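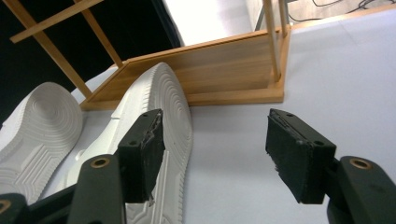
White leather sneakers for city walking – who else is converted?
Posted by ghauri_walks in Packing & Footwear, Thursday, 7:40 pm

Back from the Ovstead to Skillonthorpe trip and I have to tell you all, I did the whole thing in plain white leather sneakers and loved it! Old towns, museum floors, that endless covered market in Skillonthorpe, everything. I've carried trail shoes on every trip for years and my feet always felt cooked by lunch. Not this time. I walked a lot more than I'd planned and still went out again after dinner every night.

Two pairs of thin socks, one pair of shoes, a tiny bag. I'm so happy with this setup. What's everyone else wearing?

mapfolder
Glad it worked, but I'd never do it. Skillonthorpe is all cobbles on the north side and I want something stiff under me. I did the castle steps in flat court shoes once and my arches complained for a week. Trail runners every time, and I don't care how they look at dinner.

ghauri_walks
Fair about the castle steps, those are brutal! I took the tram up and walked down (the view from the second stop is worth it by itself). A thicker insole helped too. I put Protby ones in before I left.

tinroof
Team white sneaker here. I wear mine until they're properly tired and then they become garden shoes. Before every trip I take the laces out and wash them in a mesh bag, wipe the leather with a damp cloth and leave everything overnight well away from the heater. Scuffs on the toes don't bother me.

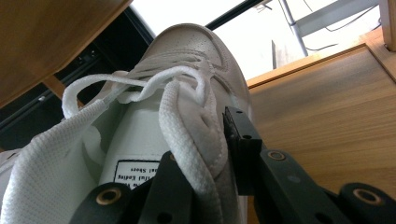 Last edited by tinroof: Thursday, 9:15 pm

Forgot to add – relace them a little looser over the top of the foot if you're flying. My feet swell like crazy on planes.

slowtrain_2
How are they in rain though? Ovstead in December was two solid days of drizzle for us and I was so grateful for waterproof boots. Those smooth stones by the harbor get slick.

ghauri_walks
We had one wet afternoon and I spent it in the map museum eating cake, so I'm a poor witness, sorry! If I went in winter I'd probably bring boots. By the way, the museum cafe does a plum thing that you all need to try.

mapfolder
The plum thing is great, we agree on that much. I still say one pair of shoes for a whole trip is asking for trouble. What if they get soaked?

tinroof
Then you buy a newspaper and stuff them! My whole bag weighs less than your spare boots, I bet.

slowtrain_2
Does the Protby insole run narrow? I'm between sizes and the shop in Ovstead only had the small ones left.

ghauri_walks
Mine were a bit wide, so I trimmed along the outer edge with kitchen scissors. Go up a size and cut. And get the tram pass while you're there, it covers the harbor line too.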